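Wiping down the benches (and the parts you forget)

2023-01-20

I've been meaning to write about gym cleaning for ages, and then the January crowd showed up and the subject kind of picked itself. If you've ever laid back on a bench and felt your shirt stick to it, you know what I mean!

So, a bit of background. I pay for two gyms, which is silly, I know. Prorkau is the big shiny one near work, with wipes in a bucket at every pillar. Noltelus is the small one close to home with the brown speckled rubber floor, and it's my favorite by a mile. It has no wipes at all, just spray bottles and a stack of blue microfiber cloths, and I've come to like that so much better. The wipes are always dried out by dinnertime anyway (and half of them end up on the floor).

The top of the pad

The top is the easy bit and I still see people do it badly. One squirt in the middle, one swipe, gone. I like to see spray all over the section I'm working on, little white dots everywhere, and if there's a foamy puddle in one spot, fine, that's just more to spread around. Then one hand flat on the pad to steady it and the cloth in the other.
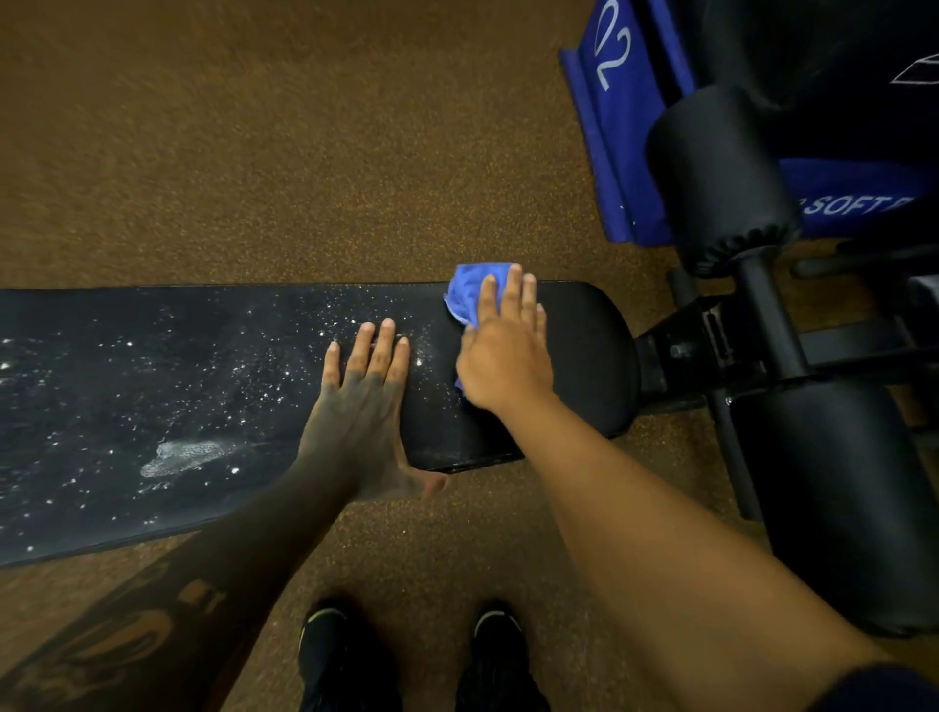

I used to go at it in circles, like waxing a car. Now I do long passes toward the end and then run the cloth down over the curve, where everybody's head or backside goes. Do the corners too. Black vinyl hides a lot, and the corners are where I find chalk, hair and that gray stuff I don't want to think about. One more thing on cloths: a crumpled one is fine for spreading the spray, but I fold it for the finish so I have a clean side to turn to.

We used to have a cleaner called Menia at home that I loved for the kitchen, and I tried it once on my own bench in the garage. Don't. It left the pad so slick I nearly slid off the end of it during rows - my neighbor must have heard the yelp. A mild spray is plenty.

Flipping the pad over

Okay, this is the part I really wanted to get to. The underside! Hands go under there all the time, moving the thing, gripping it for leg raises, and hardly anyone ever turns one over to look. If you've got a pad that comes off or can be picked up, hold it by the rounded end, tip it so the bottom faces you, and wipe right up to the raised rim. That rim catches dust like a windowsill. I put more spray on the cloth than on the pad for this side, as I don't love the idea of liquid running into the seams. 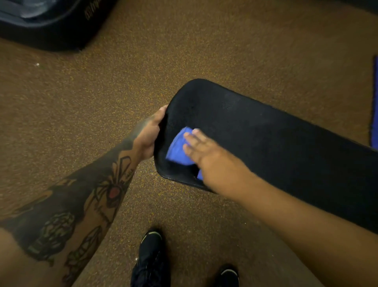 What I'm changing at home

My garage bench is a Kong, bought secondhand last May, and I'm embarrassed to say its underside had never seen a cloth until this week. It took me three rinses before the water stopped going brown. So now there's a spray bottle on the shelf by the door and two cloths on a hook, and I do the top every time and the bottom when I sweep. Next up is the floor mat, which I've been avoiding, and I'm open to suggestions if you have a good way to get chalk out of rubber.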